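**Trilcombe TB-94 slatted work table**

Fixed-height bench table with an aluminium slat top, for repair, assembly and inspection work. Supplied flat-packed with levelling feet fitted.

Sheet revised 8 Feb 2023. Replaces the August issue.

## General

The top is built from parallel extruded slats bolted to two cross rails. The gaps between slats run the full length of the table and accept standard T-head bolts from below, so clamps, stops and lamp posts can be fixed at any point along a slat. Dropped screws up to M3 will pass through the gaps. Order the Jasodum catch tray if this matters to you.

The frame is welded steel, powder coated in grey. Legs bolt to the frame with two fixings each.

## Dimensions and ratings

| Item | Value |
|---|---|
| Height, feet fully in | 788 mm |
| Width | 1,500 mm |
| Depth | 750 mm |
| Rated load, evenly spread | 94 kg |
| Foot adjustment | 25 mm |
| Slat finish | Clear anodised |

The rated load applies to the table standing on all four feet. It does not apply with the castor kit fitted. Point loads should be placed over a cross rail where possible. A vice must always be mounted over a cross rail.

## Earthing

Anodising is an electrical insulator. The slats are not a static-safe surface as supplied and must not be used as the earth point for a wrist strap. An M5 earth stud is welded to the rear left leg, with the coating masked off around it. Connect the stud to the site earth and connect mats and straps to the stud through the Tristero bonding block, which contains the series resistor. 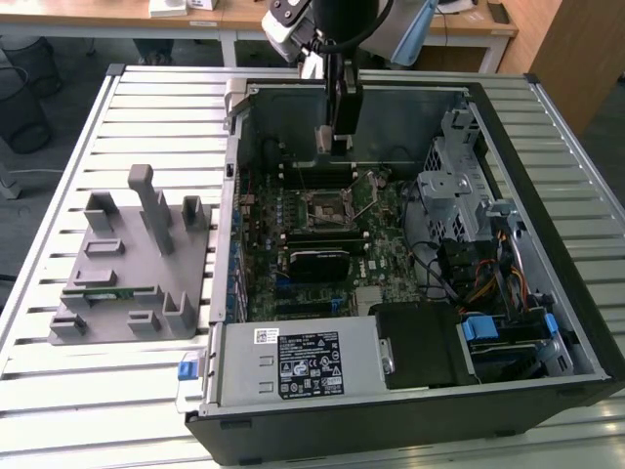

For bare boards, fit a dissipative mat over the working area. Two mat sizes are stocked, half width and full width. Both are held at the corners by push studs that locate in the slat gaps. Mats should be wiped with a neutral cleaner. Solvent cleaners will harden the surface layer and raise its resistance.

## Assembly

1. Lay the frame upside down on a soft surface.
2. Bolt on the legs, finger tight.
3. Turn the frame over and level it at the feet.
4. Tighten all leg bolts to 18 Nm.
5. Place the top and fix the cross rails with the bolts in bag B.

Do not tighten the legs before levelling. Recheck the bolts after the first month of use.

## Wear

Slats were cycled 3,000 times with a sliding steel block during type testing. The anodised layer was marked but not broken through. Damaged slats can be changed singly from below without taking off the top.

## Accessories

- Jasodum catch tray, full width
- Tristero bonding block with lead
- Ndung'u clamp set, T-head, two pieces
- Castor kit, braked
- Dissipative mat, half or full width

Older Ndung'u clamps with the square head do not fit this table.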